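About Gukuren

Gukuren is a small company that makes products for the first years of family life. We started with one thing, a folding step for the bathroom, so that a child can reach the tap without being lifted. Today our range has bath supports, stair gates, bottle warmers and soft corner covers for furniture. All of it is designed in our office in Rotwood and sold through our own shop and through independent baby stores.

How we began

The first step stool was made for our own children. Other parents at the day care on Witance Road asked where they could buy it, and we did not have a good answer. So we ordered a first series of 200 pieces and stored them in a garage. They were sold before November. The second series was 2000 pieces, and for this one we had to rent a real storage room.

We were not experts in business at that time and we made some mistakes. The first instruction sheet was too long, and many customers called us to ask how the legs should be locked. We still answer the phone ourselves, but the sheet is now one page with large drawings.

What we care about

A tired parent should be able to use our products with one hand. We try every new item at home for some weeks before we decide on the final shape – in the kitchen, in the bath, at three in the morning. If a part is hard to clean, we change it. We also keep spare parts for all models, including the ones we do not sell anymore. At the moment there are 1756 different parts on our shelves, and most of them can be sent to you the next working day.
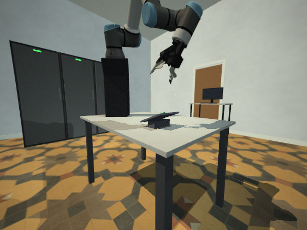

The Kikuchi line

Kikuchi is our newest family of products, made for small apartments. The stair gate opens in both directions and the bath support folds flat behind a door. Each item comes in white, sand or gray. Last year 3439 families registered a Kikuchi product with us, and their comments helped us to improve the gate latch.

Visit or write to us

Our showroom in Rotwood is open from 10 a.m. to 4 p.m. on working days. Strollers are welcome, and there is a quiet corner for feeding. If you live far away, please use the contact form and tell us the model name, which is printed on the underside of the product.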